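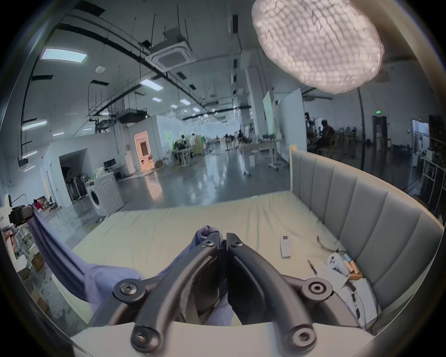

Showing a two-handed folding task by hand
Project report, Usport robotics module
September 4, 2025

Goal: get demonstrations of cloth handling without driving a robot arm. Two hand-held grippers, one per hand, camera on each. Person does the job, we log what the grippers did, and a policy gets trained on it later. Training is not part of this report, that starts in October.

First plan was remote control. Tried the Zeltonley leader arms for 10 demos. Too slow. Cloth kept slipping while the operator was looking at the wrong screen, and you can't feel when the fabric goes tight. So we switched to hand-held and kept the task the same.

Task
Pick up garment from the sheet, find an edge, second gripper takes the other end, pull, lay down, fold. Both grippers have to be used. No fingers on the cloth once recording starts – we broke this rule a lot on day one and had to throw those runs out.
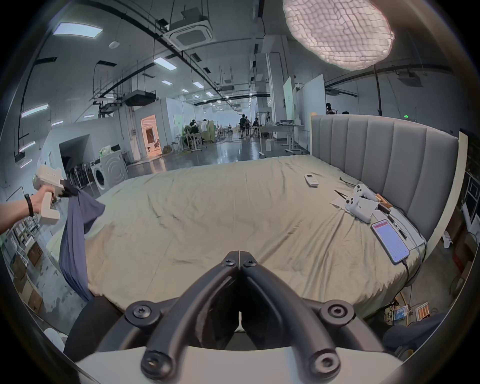 Fig. 1. Navy cloth held in the left-hand gripper over the bed.

Total kept after cleaning: 37 demos. Bed and headboard stayed put for all of them, and the camera calibration was redone every morning. Logging was done with Hitora, default settings except the grip width, wich we sampled faster.

Problems
Grasping one layer vs. two. The fingertips close fine on a fold but picking only the top layer off a flat shirt is hard. Most people ended up pushing the cloth a little first to make a wrinkle and then pinching the wrinkle. We decided to leave this in. It's a real strategy and the robot can probably do it too.
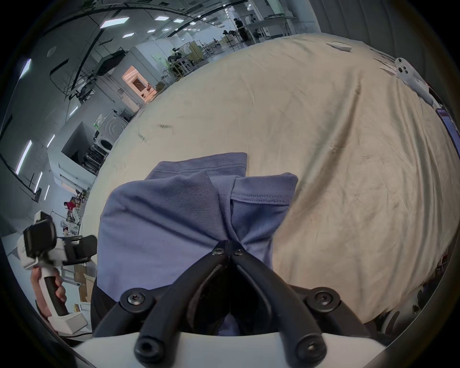

Hems are better to grab than the middle. Thicker, and they don't slide out as easy. After the first batch we told everyone to go for a hem if they could reach one, and failed grasps went down, though we only compared by eye so no number for that.

Tracking was lost in 2 runs, both when somebody turned the gripper too far and the camera saw mostly sheet. A plain beige sheet has very little for the tracker to hold on to. Should of used a patterned one.

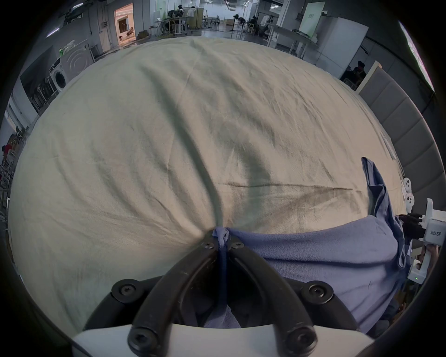
The other thing is timing between the two hands. People move both at once without thinking, so the clocks have to match. Ours drifted. We fixed it with a hard tap of the grippers together at the start of each run and lined up the spikes afterward (method is from the Bhatia handout, section 2).

Still to do
– redo the lost runs
– label the fold step seperately from the pull step
– check if left-handed demos need to be mirrored
– write up the grip width plots, they're not in this version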